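Weltine Laundry Room Opens Its Folding Tables to the Neighborhood

KORLETEY, October 10, 2019 – Anyone who has ever stood over a heap of clean washing and wondered where to begin will be glad to hear that the Weltine laundry room on Kurach Street has brought back its folding mornings, and that they are every bit as friendly as people remember from June.

The idea is a simple one. You bring your clean things, you find a spot at one of the tables, and you take your time. Neighbors have been turning up with sheets, shirts, baby clothes and a good many items that have sat in the bottom of a basket longer than anyone cares to say. Large or floppy pieces get held up by the corners over the white tabletop first, so the cloth can hang and the folds can fall where they like before it is laid down. A teal-blue piece got that treatment, smooth on one side and still gathered on the other. 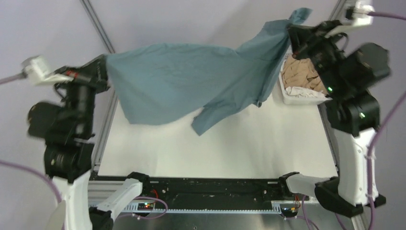
Smoothing It Out

Once a piece is down on the table, the slow part begins, and many regulars will tell you it is the part they like best. The advice passed along at the tables is to look for a seam or an old crease and work outward from there – with the flat of the hand, and no hurry about it. Soft blue fabric with a loose crumple and one long line running across it gives you a good place to start.
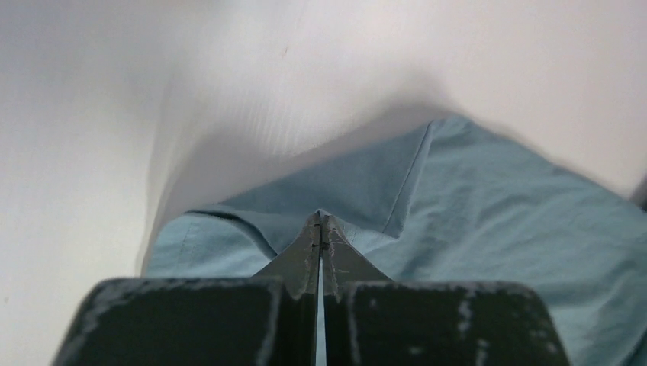
How to Join In

The mornings are free, and the bakery Bavemus next door is sending over rolls for as long as they last. The room has set aside some 100 cloth bags for carrying folded things home, one to a household please, and there are 2 tables at a lower height for those who would sooner sit. Bring your washing dry, and bring a neighbor too if you have one who could use the company.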